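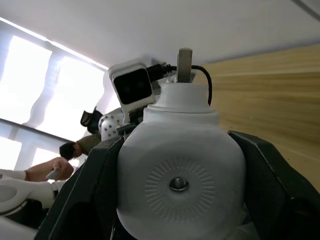

Pierina Benedetti wrote on the list:

> The reading room has been promised for so long that many of us have stopped asking. Could the Society tell members plainly when the Negri papers may be consulted, and whether those of us who live far from Lasum can order copies by mail?

Dear members,

The Society is grateful for this inquiry and wishes to answer it for all subscribers.

The Negri papers comprise 3,086 letters and a smaller group of parish account books. Sorting of the letters was completed in August. The account books remain with the binder, and no date has been set for their return.
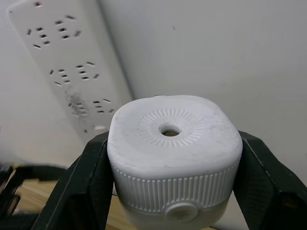 Letters may be consulted by appointment from the date of this message, 13 Oct 2022. Each reader may request up to 30 letters per visit. Requests should give the box number as it appears in the printed finding aid – the older numbers used in the Jamesetti catalog are no longer valid. Pencils only, please. Bags are to be left in the hall.

Copies may be ordered by mail by any member in good standing. The limit is 60 pages per member per year, and orders are filled in the order received. Letters marked "family" in the finding aid are excluded at the wish of the donors.
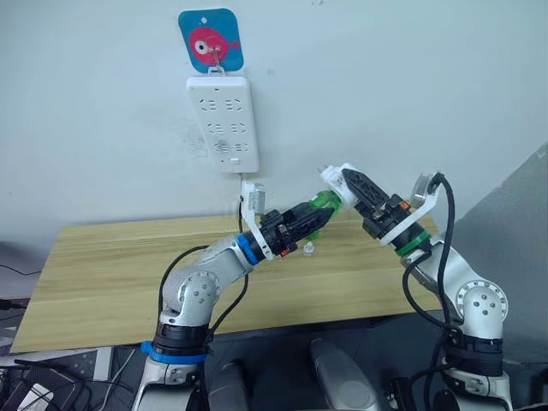
Dario Benedetti asks whether the page limit applies separately to members of the same household. It does. Each member should submit a signed request, although both may be sent in one envelope.

Corrections to the finding aid are welcome at any time and should be addressed to Ona Liepiņa. The spelling of place names in boxes 4 through 7 is known to be uneven.

Respectfully,

Carmela Cirillo
Secretary, Lasum Historical Society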